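Porkari planner, notes on the grasp approach rewrite. Thread.

First post. Kitchen counter in sim, target is the jar with the red lid, big woven bowl right behind it.

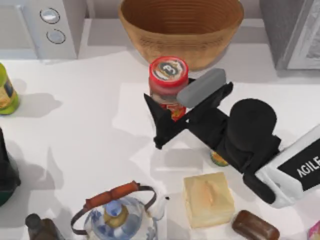
Mathias Stöckli asks why we don't just inflate the collision meshes and let the sampler sort it out. Tried that in September. With enough padding to be safe, the jar has no valid grasp left on the bowl side and the planner returns nothing.

So the padding is now per pair. Finger against target: zero. Finger against everything else: 7 mm. Arm links keep the old global value.

The second change is the approach. We used to plan straight to the grasp pose. Now it's two stages - free-space plan to a pregrasp, then a straight Cartesian segment with only the gripper and wrist checked at fine resolution.

Benchmark was 460 randomized counters, same seeds for old and new code. Planning failures went down. Median planning time went up, mostly IK retries on the Cartesian segment. I can live with that for now.

Open problem: tall, thin objects near the forearm. The kettle spout is modelled as a convex hull with the body, so the planner sees a solid wedge where there's mostly air. Libor Kováčik has a decomposition branch, not merged yet.

Also open: contact. The sim solver lets a finger pad sink more than 2 mm into a rigid jar before it pushes back. Grasp checks that rely on finger width will read wrong. Use the contact flags.

Config keys have changed, old files will fail on load with a message. Ginette Fortin is updating the Bestamik side, so leave those files alone until her branch is in.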